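Weather sayings and gadgets in the house: which ones to bother with

I have lived with a leaky porch, a north-facing kitchen and a washing line for long enough to have been told every weather tip going. Most come from people who haven't tried them. A few are good. I've gone through the ones I get asked about most and said what I think, and you can take it or leave it.

Seaweed on a nail

The idea is that a strip of dried seaweed goes limp when rain is coming. It goes limp when the air is damp. If you hang it in a porch, it will be limp for most of the winter, rain or no rain, and if you hang it in a kitchen it will forecast the kettle. I kept a piece by the back door from October until it started to smell. It told me the hall was damp, and I could feel that on the wallpaper.

Pine cones are the same story. They close up in moist air and open in dry air, and children like them, so put one on the windowsill if you want to. Don't plan a wash day by it.

The barometer your aunt left you

A barometer is worth having, but most of them are badly set and then blamed. The words on the dial (Fair, Change, Stormy) are nearly useless. What matters is whether the needle is going up or down, and how fast.

To set one, look up the current sea level pressure for your nearest town on a settled day. There is a small screw on the back. Turn it gently with a proper screwdriver until the needle matches, tapping the glass lightly as you go. Then move the brass pointer over the needle and leave it until the evening.

A slow fall over a day usually means dull, wet stuff on the way. A quick fall over a few hours means wind, and you want the bins in and the line down. Ecaterina Ene, two doors along, swears hers works better on an outside wall. Pressure is the same on both sides of the house, so I can't see how. Keep it out of direct sun and away from the radiator, and otherwise hang it where you'll look at it.

Indoor humidity meters

These are the cheap little screens that give you a percentage. I bought 2 of the Varari ones and stood them side by side on a shelf. They disagreed with each other all week, which tells you how much to trust a single number.

You can check one at home. Put a few spoonfuls of table salt in a bottle top and add just enough water to make it like wet sand. Seal it in a clear food bag with the meter, keeping the salt off the works, and leave it overnight at room temperature. It should read 75 per cent. If it doesn't, write the difference on a bit of tape and stick it to the back.

Ignore any meter that shows a smiling face. I have had one smile at me with water running down the window.

Bowls of salt, rice and cat litter

People put these on windowsills to dry the air. They do take up a little moisture. A drying rack of wet jeans puts out far more than any bowl of rice will hold, so you'd be refilling bowls until spring. The refillable crystal tubs are a bit better and are fair enough inside a wardrobe or a parked caravan. In a lived-in room, open the window wide for ten minutes after a bath and keep the door shut while you do it.

The Grodance window film gets recommended a lot too. It cut the draught on my landing. It did nothing I could see for the condensation, whatever the packet says. 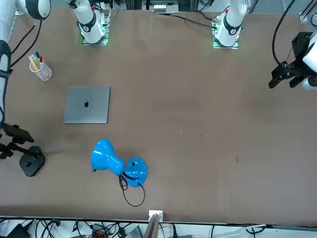

Rain gauges made from a bottle

This one I do like, and it costs nothing, but it is nearly always made wrong. Cut the top off a straight-sided plastic bottle, turn it upside down and sit it in the bottom half as a funnel. The usual mistake is to measure from the base, where all the bumps are. Pour in water until it covers the bumps, mark that line as zero and fill back to it each time you empty it.

Stand it in the open. Beside a wall or under a tree you are measuring the wall or the tree. Bury the bottom 3 centimetres or so in a pot of gravel, because an empty bottle is off down the road in the first decent gust.

You don't need to buy the Bellis one with the painted robin on it. Mine faded in a single summer and I couldn't read the scale.

Counting after lightning

Five seconds for each mile is near enough. The trouble is that people use it to decide they have time for one more thing outside. If you can hear the thunder, you are close enough to come in. As for unplugging, do it before the storm arrives, and do the aerial and the phone line as well as the mains plug. A surge strip may help with small spikes but I wouldn't leave a good television to it in a direct strike.

Red sky at night

Osian Harries wrote in to tell me I was too hard on this one last time, and he has a point. Where the weather mostly comes from the west, a red sunset can mean clear air out that way, and clear air is what you'll get next. It isn't 100 per cent and it fails in a showery spell, but I'd take it over the seaweed. Red sky in the morning I find much less use, mainly as I'm seldom up.

Phone apps and washing

The little rain symbol covers the whole hour and often a whole day. Look at the rain radar instead and watch which way the blobs are moving. If there's a gap of 2 hours and a breeze, peg out. Wind dries sheets faster than sun does. On a still, warm, muggy day they will hang there and do very little, and the app will be showing you a sun the entire time.

I've been sent a Bretura line cover to try and it is still in its bag. I'll put it up on the first wet Saturday and add a note under this.

Contact | Copyright: please ask before copying | Back to top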